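How Does a Robot Learn to Grab Things?

Pick up a pencil. Now pick up a grape. Now pick up a heavy book with one hand. Did you have to think very hard? Probably not! Your fingers knew what to do. They pinched the pencil, went soft around the grape and squeezed tight on the book.

For a robot, each of those jobs is a big puzzle. A robot has to find the thing, reach for it, hold it just hard enough and put it down again without a crash. And before any of that, somebody has to choose what kind of hand the robot should have.

A robot's hand is called a gripper. There are lots of kinds, and engineers love to test them against each other. Let's meet a few!

The Pincher

The pincher has two stiff fingers that open and close like kitchen tongs. It is strong and simple, and there isn't much in it that can break. It is great with boxes, blocks and handles. It isn't so great with a ripe tomato. Splat!

The Sucker

This gripper has no fingers at all. It has a rubber cup and a pump that pulls the air out, so the cup sticks to things. Have you ever pressed a suction hook onto a bathroom tile? Same idea. The sucker loves anything smooth and flat, like a window or a cereal box. Give it a woolly sock, though, and the air leaks straight through the holes.

The Softie

The softie has bendy rubber fingers. When air is pumped in, the fingers curl around whatever is between them. It can hold an egg or a strawberry. But its fingers wobble when the load gets heavy, so you wouldn't ask it to carry a full bucket.

The Many-Fingered Hand

Some grippers look a lot like your own hand, with a thumb and several fingers. They can turn a key or hold a pair of scissors. They also have a lot of motors, and all those motors have to work together. That takes plenty of computer power – and a patient engineer.

So Which One Is Best?

That depends on the job! Ildikó Vida tests grippers at a workshop in Ikcombe, and she has a favorite way to compare them. She picks one object and lets each gripper try to lift it 80 times. Every try gets a mark: held, slipped or squashed. Then she changes the object and starts all over again.

"A spoon is my meanest test," she says. "It's thin, it's shiny, and it lies flat on the table. The suction cup has hardly anything to stick to. The pincher keeps bumping the table before it gets under the edge."

One of her grippers, a soft one called the Rusent, held a peach in all 80 tries. Then it dropped a 700-gram can of beans almost every time. The stiff pincher did just the opposite. Neither gripper won, but now she knows which one to send to the fruit stand.

Learning From Your Hands

Choosing a gripper is only half of the puzzle. The robot also has to know how to move it, and the best teachers for that are people. Engineers use cameras to watch human hands at work. The computer needs to know exactly where each hand is and which way it is tilted, moment by moment.

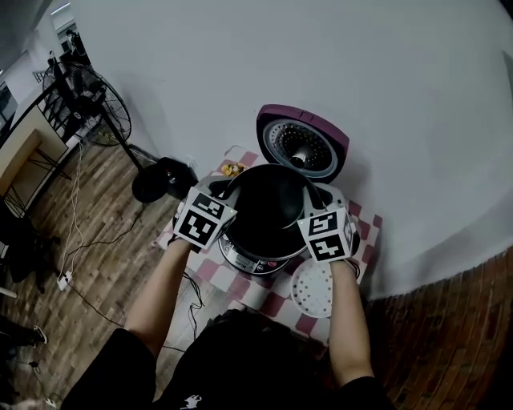 Kitchens are wonderful places to find hard jobs for hands. Think of everything that comes apart: lids, trays, pots, baskets. To get the inner pot out of a rice cooker you hold it with both hands, and the lid has to be open and out of the way. Now look at the white cubes, one on each hand. The black-and-white squares on them are codes that a camera can read, a bit like the codes on tickets. Each side of a cube can have its own pattern, so when the camera sees one or two sides, the computer can work out how the hand is turned. Clever!

One go isn't enough to learn from. A team might collect 1000 examples of lifting, pouring and opening before a robot tries the same job with its own gripper. Then come more tests, more slips and more small changes.

Try It Yourself

You can run your own gripper contest at home. You will need kitchen tongs, two wooden spoons and a pair of thick mittens. Find a sponge, a coin, a ball and a sock. Try to move each one into a bowl with each "gripper," five times each, and write down how many times it worked.

Which gripper was best with the coin? Which one did well with the sock? Swap with a friend and see if you get the same scores!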